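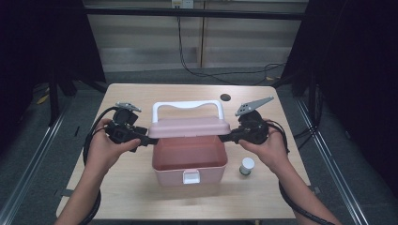

Our supervisor's first comment on the draft rules was that a rule you can't check from the recording afterwards isn't a rule, it's a wish. We had written "work carefully" at the top of page one. It went in the bin that same Monday, and the project got a lot more interesting!

Project Sero: house rules for hand-held gripper demonstrations
Final report, robotics practice module

What we set out to do

When people teach a robot by doing the job themselves, with a gripper in each hand, the robot learns whatever they do. It learns the good bits and the sloppy bits alike. We wanted a short set of rules that a new operator could read in one go and that would make two people's recordings of the same task look like the same task. Lidded containers became our test case, as a lid asks for both hands at once and shows up bad habits very quickly.

We started by reading what other groups had written down. The Galtora handbook is excellent on emergency stops and cable routing but says very little about the person holding the grippers. The Belhaj notes are the opposite: pages on posture and rest breaks, hardly a word about the table. We borrowed from both and filled in the rest by trying things (a lot of things) and arguing over lunch.

How the rules were tested

Each version of the rules was given to operators who hadn't seen the one before. They read it, asked no questions, and recorded. Then two of us went through the recordings separately and marked each one as keep, keep with a note, or discard. We only talked about them after both sheets were filled in. That was a rule too, and one of the first we agreed on.

By the end we had reviewed 2,266 recordings against 37 draft rules. That is far too many rules. People skimmed, and then made up their own! The final sheet is much shorter and fits on one side of paper.

The rules that survived

Before starting
Clear the table of anything that isn't part of the task or listed on the session sheet. A bottle or a cup that is meant to stay gets written down, so the reviewer knows it's meant to be there.
Run gripper cables down the outer sides of the forearms. No cable may cross between the hands.
Open and close both grippers fully, once, before touching the object.

During the task
Both grippers stay in view from the first contact to the last.
On a hinged or lifting lid, use one gripper on each side and bring them in together. No hooking the lid up with one finger and catching it with the other.
Hold the open position still for a slow count of two before going on.
If something slips, carry on and finish. Don't go back and tidy the mistake.
Never touch the object with bare fingers. If you have to, stop, say so, and start a fresh recording.

Afterwards
Put the grippers down before reaching for anything else.
Write the note straight away, even if the note is only "fine".

The one we argued over most

"Carry on and finish" caused more trouble than all the others put together. Half the group felt a fumbled lid was a bad example and should never reach the robot. The other half (I was in it, and I'll admit I got rather worked up) felt that a recovery done calmly is just what a robot ought to see. A robot in somebody's kitchen will drop lids as well.

We settled it by splitting the two. Recoveries are kept, but marked, and whoever trains on them can choose. It sounds obvious written down -- it took us most of February.

Good practice borrowed from dancing

One of our favourite sources had nothing to do with robots. Lusodance, a student dance society, has a rule sheet for partner lifts, and several lines on it moved over almost word for word: agree the signal first, both sides take the weight at the same time, never change grip at the top. Swap the partner for a plastic lid and it works beautifully. Operators remembered those lines better than anything we'd written ourselves, so we kept the wording short and bossy in the same style.

What still needs work

The rules say nothing yet about left-handed operators, and they should. Some of our instructions quietly assume that the right hand leads. We'd also like a proper limit on session length. At the moment the sheet says "stop when tired", which fails the very test our supervisor set for us.

Clear materials are another gap. Our reviewers disagreed more often about see-through boxes than solid ones, mostly over the exact moment when a gripper finger first met the side. We think a second camera angle would help, but we ran out of time to try it.

The one-page sheet is in Appendix B, and the review form is in Appendix C. Other groups are very welcome to use both, and we'd love to hear which rules get crossed out first.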